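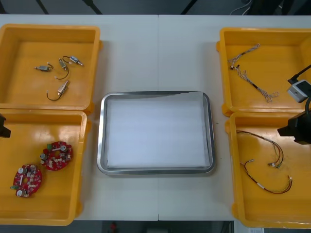
Yellow bins either side of a steel tray, small parts upper left.

I don't trust most workshop storage advice. It's usually written by people selling drawers. I bought the 60-drawer cabinet from Covside years ago and spent more time reading labels than fixing anything. Open bins won me over in the end, with some complaints.

Skip the dividers. Every catalog pushes them, and every set I've tried lets small screws slide underneath. If two things need separating, use two bins.

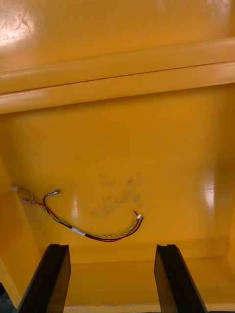
Cleaning bins is where the really silly tips turn up. Vinegar, baking soda, a paste of both — I've tried them all on greasy plastic and dish soap beat every one. Skip the scouring pad as well. A glossy yellow bin shows light scuffs on its flat top surface as soon as the light hits it, and scrubbing only adds more. Soak it for 30 minutes, wipe with a soft rag, and get a fingernail behind the cloth for any seam under the rim.

Dilwyn Gittins swears by lining each bin with shelf foam. I lined 8 of mine in February and pulled it all out again. Foam holds on to metal filings and you never get them back out.

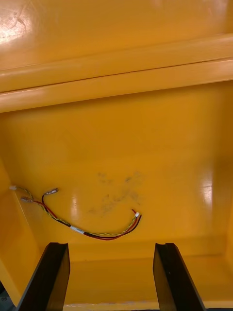

Paper towel does the same job for pennies, and you can throw it away when it's dirty. The Juhl liners are nicer to look at, I'll admit, but I wouldn't pay for them twice.

As for labels, masking tape and a marker. Put the tape on the front, fold one corner under so it peels off easily, and leave the label printer at the store.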